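Bedley practice

The Bedley practice is a set of working rules for tabletop handling of soft goods by robot arms. It was drafted by Alina Chiriac and Tudur Harries at Wullport, and the current text is dated 11th February. It covers the layout of the bench, the approach of the tool and the keeping of records.
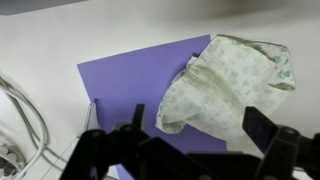 Wrist views are governed by rule 2, which asks that both fingertips remain visible during the approach. The item should contrast with whatever lies beneath it. White cloth with a green print stands out against a purple sheet, though its hem is hard to tell from a pale tabletop.

Fixed equipment

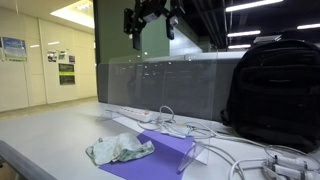 Mains leads fall under rule 5. The permitted cable zone is drawn on the bench plan, and the arm is kept at least 136 mm above it. Where a power strip lies at the back of the table, as with the white one in front of the clear divider, loops running forward are counted as part of the zone.

Lifting
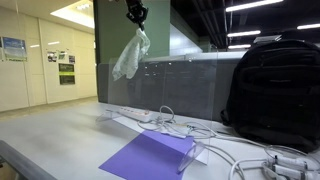 Clearance is measured from the lowest point of the load. A limp item such as a thin plastic bag, pinched at the top, hangs well below the fingers, and its lower end sets the height for passing over a clear panel. The Huster revision fixed the greatest lift at 569 mm.

Records

Each bench keeps a log of up to 500 lifts, after which the layout is checked again. The Costache annex adds a form for changes to the bench.

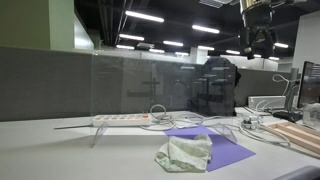
Bench with clear acrylic enclosure, purple sheet and suspended gripper.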